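The corner by the window

I have been putting off the front room since March. It's the room where everything ends up when it has no other place, and the corner by the big window is the worst of it. I spent Saturday morning there with a notebook, writing down what stays and what goes.

The cords are the main problem. Clementina Esteves, who had the room before me, ran everything off one power strip on the floor, and I kept doing the same. Tile is easy to sweep, but only if you can get the broom to it.
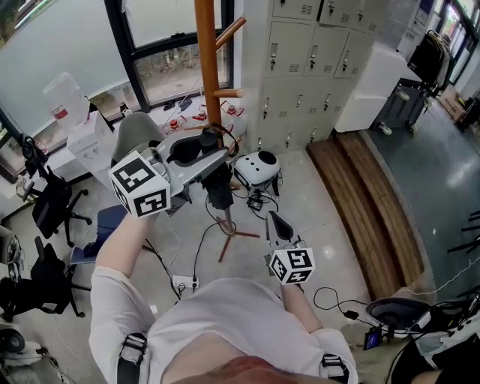 The window corner, with the coat rack, the water dispenser and the power strip.

The coat rack stays. It's orange, it's wood, and it came from a shop in Prata that was closing. I paid 46 for it and carried it back on the bus. It would do better by the door, where people take their coats off, so that's where it's going.

The water dispenser stays too, and it can stay where it is. Tomás Paiva wants it moved away from the window because of the sun in the afternoon. He may be right, but he isn't the one who changes the bottle.

The small red and white pieces on the sill need a box. I have a shoebox that will do until I find something with a lid that closes properly. The tripod stand can go against the wall when it isn't needed.
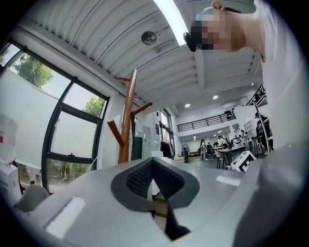
For the cords I ordered a cable tray from Pamard and 10 Velcro ties. The tray screws to the underside of a table, so first I have to decide which table. The ties I can use right away. I'm going to label both ends of every cord with masking tape, which I did in my last place in Ukavcombe and never regretted.

I also want to wash the window. The black frames show dust more than white ones would, and there are a lot of corners to get a cloth into. Last time it took me two hours with the stepladder, and I still missed the top.

The chairs I'll deal with last. The blue one is comfortable and I want to keep it. The gray plastic one can go to Tomás if he still needs one for his porch. I'll ask him when he comes by for the ladder.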